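Gultine Woodworkers' Board > Finishing > Cutting board with dark stripes: oil it, or leave it bare?

Started by Chiyo Maruyama, July, 7:35 pm

chiyo_m
I picked up a big maple-colored cutting board at a yard sale. It's made of long strips glued side by side, with two darker tan bands toward one edge. No maker's mark. I don't want to cook on it. My daughter is two and I want it as a play surface for her shape blocks, on top of the bench in my shop while I work. Do I need to oil it? It looks dry to me but I don't know what I'm looking at.

stesine_joe
Mineral oil, two coats, wipe off the extra after half an hour. Same as any board. The dark bands might be walnut or cherry or just darker maple. Hard to say without end grain.

plokik
I wouldn't oil it at all for that use. Oil gets on the blocks, then on the kid, then on the couch. Sand to 220 and leave it bare. If it gets grimy, sand it again.

stesine_joe
Oil doesn't come off on anything if you wipe it down and wait a day. I've had boards in the house since 2000 and never had a greasy couch.

plokik
You also don't have a two year old putting everything in her mouth.

stesine_joe
Food grade mineral oil is sold at the drugstore. People drink it. She'll be fine.

L. Andreadis
Wax over oil is the middle road. It feels drier than oil alone. Whatever you do, treat both faces the same or it will cup. I ruined a nice one by only doing the top.

Also check the corners. A board that size with square corners is hard on a toddler's forehead. I would round them over before any finish goes on.

chiyo_m
Good point on the corners, they are dead square. Is a sanding block enough or do I need the router?

L. Andreadis
Sanding block is plenty. Start at 80 grit – it goes faster than you think.

theodorakopoulos
Can we see it? Glue-ups like that sometimes open at the seams, and then crumbs and paint flakes collect in there.

chiyo_m
Still unfinished, with some of the blocks on it. They're plastic, so no paint to flake.

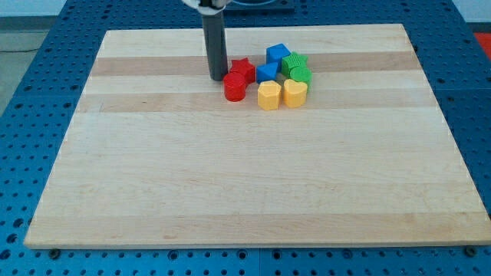 Reply #12 – theodorakopoulos
Nice color. I'd run a fingernail along every joint. If it catches anywhere, fix that before you oil. Otherwise do what Lambros said.

Reply #13 – plokik
Still say bare. Pale wood like that goes yellow under oil and the stripes won't stand out as much.

Reply #14 – stesine_joe
The stripes will stand out more. Wet a corner with a damp rag and look.

Reply #15 – chiyo_m
I'll try the rag on the underside tonight. Corners first.

Contact the moderators | © Gultine Woodworkers' Board | Back to top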